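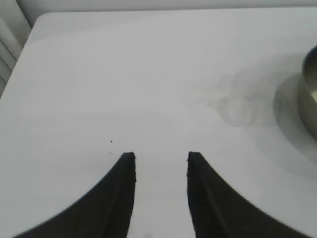
Grasp Planning Software Engineer (tools and evaluation)
Grastitz, Brunton office
Full time, on site at least three days a week

Most job ads in robotics tell you the hard part is solved and you are being hired to scale it. We don't believe that about our own work and we would be wary of anyone who says it about theirs. Our planner picks up household objects from tables. It does this well on the objects we tuned it on. On the rest it does well enough to look good in a short video, and we have stopped making short videos.

The job is to find out what the software can do and then make it do more. In that order.

What you would work on

Our planner is called Brarneo. It takes wrist camera images and arm state and puts out a short sequence of motions for a parallel gripper. The code is mostly C++, with Python around it for logging and replay. It is five years old and parts of it look older. You would own the evaluation tooling: the replay viewer, the trial database and the scripts that decide whether a grasp counts as a success. That last part is more of a mess than it sounds. Last November we went back through 3,000 logged trials and changed the label on 286 of them. A few of our favorite results went away.

You would also spend time on perception failures. Shiny metal is bad. Soft shadows get taken for part of the object. A mark on a table gets a depth value it has no right to. We have tried larger networks for this and got larger networks. If you think a learned end-to-end policy is the answer, come and argue for it, but bring a test that could show you are wrong.

What we need from you

Solid C++ and Python, with code you can walk us through.
Some time spent with a real arm. Simulation only is fine if you are honest about what it left out.
Enough statistics to say when 19 trials are too few.
Patience with calibration. You will do it more than once a week.

A PhD is neither required nor held against you. We don't care which middleware you prefer, and we would like to not discuss it at lunch.

What we don't need

A vision statement. Familiarity with our competitors' press releases. The word "human-level" anywhere in your application.

The team

We are seven people. You would report to Sanaa Ramadan, who runs planning and control, and work most days with Geum-ok Ko on perception. They disagree about how much of the planner should be rewritten, and you will be asked for your opinion early. Our hardware group is in Rullholm, so expect a visit there every couple of months - travel is paid and booked for you.

How to apply

Send a resume and one page about a result you once trusted and later did not. Say what changed your mind. Please skip the cover letter. Send both through the form on our jobs page by 25 July 2018.

If we like the page, there is a call of around 90 minutes with Sanaa and Geum-ok, most of it spent looking at one of our failure logs together. After that comes a paid day in the lab. No whiteboard puzzles and no take-home project. We answer everyone, though it can take us two weeks.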